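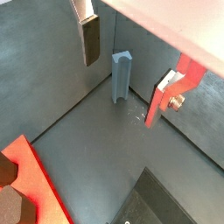 What is the groove for? It is the track. A marble rolls down it and passes to the next block.

Iona Buchanan has been designing marble run pieces for Hokeser since she left a job in kitchen fittings. She works out of two rooms above a bike shop in Flidville, and most of what she draws there ends up in the set the company sells as Semple. I went to see her one morning in October to ask about the plain grooved block, the piece she gets the most mail about.

"People write in and ask why it has no pegs," she said. "They want it to click together. I tried pegs for a year. Small kids push too hard, the whole run jumps, and then they have to start over."

So the block stays simple. It has a long rounded groove down one face and flat surfaces to set it on. Laid on its back it is a piece of track. Stood on end it can be a post, and that is how a lot of families use it once they run out of the regular supports.

"Standing one up in a corner is a good way to see if it's square," Buchanan said. "The foot is narrow on the groove side. You have two little points there where the channel comes through, and if one is longer than the other the block leans. I look at the feet before I look at anything else."

The rounded shape took longer than the length did. Her first version had a V-shaped channel, and marbles rattled in it. The second was too shallow. She kept the raised edges on both sides narrow so that two blocks placed side by side don't leave a wide flat strip between the tracks.

The current set has 158 pieces, and 30 of them are this block. Hokeser made 1,000 sets in the first run. Buchanan thought that was too many and said so at the time. Nearly all of them were gone by the following spring.

I asked about color. She said she doesn't have strong feelings. "Blue-gray is easy on the eyes and you can still see a marble against it. Bright red was hard to look at for an hour."

She is now working on a curved piece with the same groove, under the name Erkska. The trouble is the exit end, where the marble comes out a little to one side and misses the next block. She has a shelf of tries at home - her son plays with the bad ones - and expects to make several more before she sends anything to the shop.

"The straight one was the easy one," she said.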